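New dean for Emstead district to be named before Easter services, parish council told

Church members in Emstead and the villages along the river will know by the middle of April who is to follow the Very Reverend Osamu Noguchi as dean, and after the long winter of guessing that has gone on over coffee in every parish hall from Flimdale to Rokbridge, there was a good deal of relief in the room on Tuesday when the bishop's letter was finally read out.

Dean Noguchi, who has looked after the district for 12 years and who has baptized, married and buried members of just about every family in it, told his council last fall that he wished to step down while he still had the legs for the cathedral stairs. He had meant to go quietly at New Year. The diocese asked him to stay on until a successor could be found, and he agreed (with a sigh, he admits, though those who know him well suspect he was rather pleased to be asked).

The letter says that two priests are still being considered, both from inside the diocese, and that neither will be named in public until the bishop has met with each of them once more. That has not stopped people from naming them anyway. The rector of Flimdale is thought to have the warm support of the older congregations, where his plain way of preaching goes down very well, while the younger clergy are said to lean toward the chaplain at Rokbridge, who brought the evening prayer there back to life and who has spoken more openly about sharing priests between the smaller churches. 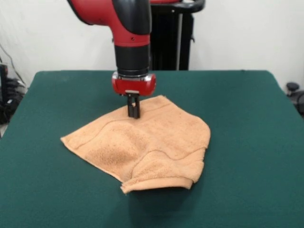
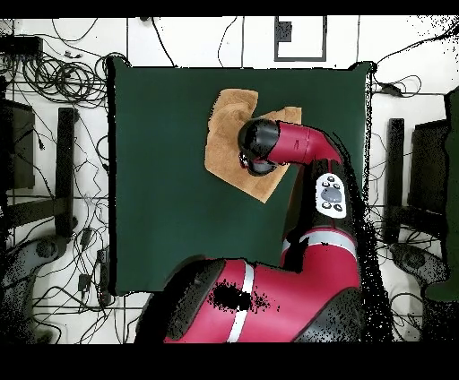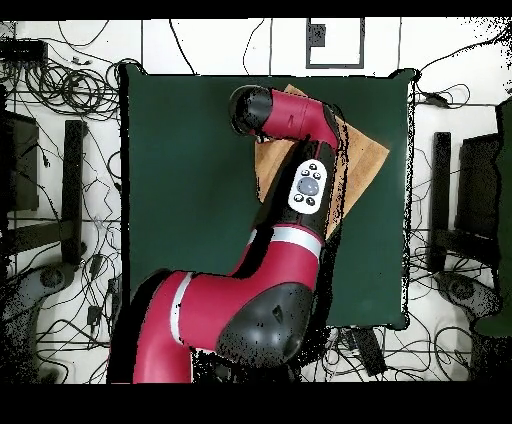 It is the sharing of priests that will matter most to whoever gets the post. Emstead has 7 churches and only four full-time clergy, and the smallest of them, St. Anne's on the Smits road, now sees a Sunday Eucharist just once a month. Its people have asked more than once for a promise that the building will not be closed, and the dean, kind as he has always been to them, has never felt able to give it. "I could not promise what was not mine to promise," he said on Tuesday evening, "but I have asked that whoever comes after me should go out there first, before visiting anybody else, and sit down and listen to them."

Almost 200 people signed the letter that St. Anne's sent to the bishop in February, a fine number for a village that size, and the council spent the better part of an hour on it before turning to the matter of the organ at Rokbridge and the rent on the old rectory field, both of which were put off until the next meeting.

Under church rules the bishop makes the choice alone, though he must hear the council's opinion first, and he has invited every parish to send its thoughts in writing. Letters can be handed in at the district office or left with any of the clergy after services.

A farewell supper for Dean Noguchi will be held in the Emstead parish hall once his successor has been announced. There is seating for 50 at the first sitting, and a second will be added if it is needed, so those hoping to come are asked to put their names on the sheet by the west door.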